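4.2 Aufstellen und erster Ölauftrag

Dieser Abschnitt gilt für den Esstisch Palus und die Bank Bemska in geölter Ausführung. Für lackierte Platten siehe Abschnitt 5. Wer im Prospekt gelesen hat, der Tisch sei »in wenigen Minuten einsatzbereit«, sollte diesen Satz vergessen und einen Nachmittag einplanen.

1. Platte mit der Oberseite nach unten auf eine saubere Decke legen. Die Wellpappe aus dem Karton reicht dafür nicht, auch wenn sie so bedruckt ist.

2. Beine ansetzen und die Schrauben nur handfest eindrehen. Erst wenn alle Beine sitzen, mit dem beiliegenden Schlüssel nachziehen. Kein Akkuschrauber.

3. Tisch zu zweit umdrehen. Nicht über zwei Beine abrollen.

4. Oberfläche mit Körnung 200 in Faserrichtung leicht anschleifen und den Staub mit einem nebelfeuchten Tuch abnehmen. Trocknen lassen.

5. Öl dünn auftragen, 20 Minuten einziehen lassen, Überstand restlos abnehmen. Bleibt ein glänzender Film stehen, war es zu viel Öl.

Achtung: Ölgetränkte Lappen können sich selbst entzünden. Ausgebreitet im Freien trocknen oder in einem geschlossenen Metallgefäß mit Wasser aufbewahren.

Hinweis zum Öl: Hosoda Hartöl liegt bei und funktioniert. Dass nur dieses Öl in Frage kommt, wie auf dem Beipackzettel steht, konnte Manuela Longo aus unserer Werkstatt bei ihren Probeplatten nicht bestätigen. Andere lebensmittelechte Hartöle ohne Farbpigmente gehen auch. Vorher an der Unterseite testen.

4.3 Die ersten Wochen

1. Nach dem letzten Auftrag 3 Tage lang nichts Nasses auf die Platte stellen. Die Angabe »nach einer Stunde voll belastbar« bezieht sich bestenfalls auf das Gewicht.

2. Obst, Tüten und andere trockene Dinge dürfen nach dieser Frist direkt auf das Holz. Angeschnittenes Obst gehört auf einen Teller; Säure hinterlässt helle Stellen, besonders auf dunkel geölten Platten.

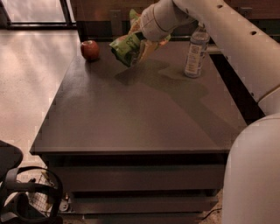 3. Verschüttetes sofort abtupfen. Wischen verteilt es in die Poren.

4. Heiße Töpfe immer auf einen Untersetzer. Werbeaussagen über hitzefeste Öle glauben wir, sobald uns jemand eine Platte ohne Ringe zeigt.

4.4 Nachölen

Feste Intervalle taugen wenig. Einen Tropfen Wasser auf die meistbenutzte Stelle geben: Perlt er ab, ist nichts zu tun. Zieht er ein und dunkelt das Holz nach, Schritte 4 und 5 aus Abschnitt 4.2 wiederholen. Bei Fußbodenheizung lohnt die Probe im März, am Ende der Heizperiode.

Möbelpolitur mit Silikon nicht verwenden. Sie glänzt schön und verhindert, dass später noch Öl eindringt.

Ersatzschrauben und Öl in der Dose zu 100 ml führt der Händler Bumutbridge.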